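**Fodholm viaduct walkway – worth the money?**

**kerbside_lo** – Tue 29 October

The city put the plans for the old freight viaduct online. The walkway would run from Grustby station to the river, with 16 benches and two elevators. Gritora has the design contract. I walk under that thing every day and I'm for it. The sidewalk below is narrow and the trucks come off the ramp fast.

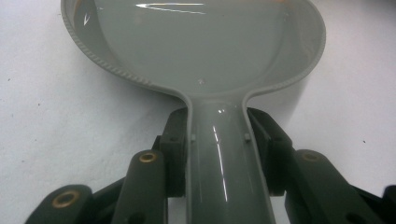

My one problem is the Kwofie Street end. The drawings show stairs only, and the nearest elevator is at the station. Anyone with a stroller has to go all the way back.

**mapleroute**

Against. Fix the crossings at street level first. If you move walkers up in the air, the road below only gets faster. There are 144 parking spaces under the viaduct and the plan keeps every one of them.

**dov_tail**

> Fix the crossings at street level first

They've been promising that since I moved here. I'd take the walkway now. The planting looks thin, but that can be added later.
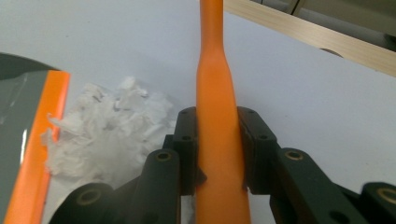
*Orange, upright, between the finger pads.*

**mapleroute**

Later means never. Look at the planters on the station plaza – half of them have had bare dirt in them since February.

**kerbside_lo**

Fair point on the planters. Does anyone know if the deck closes at night? Page 2 of the summary says "managed hours" and leaves it there.

**tram_end**

I asked at the open house. They said gates at both ends, hours not decided. If it shuts early it's no use to me, I get off shift late.
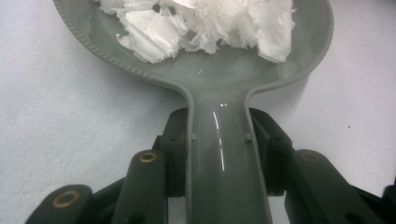

I also asked about snow. The answer was that the deck would be cleared after the main streets, so you'd be back on the sidewalk on the worst days anyway.

**dov_tail**

Put that in a comment on the plan. The file number is 3559 and you need it on the form or it gets sent back.

**mapleroute**

Sent mine last night. Still against, but I asked for the Kwofie Street elevator too.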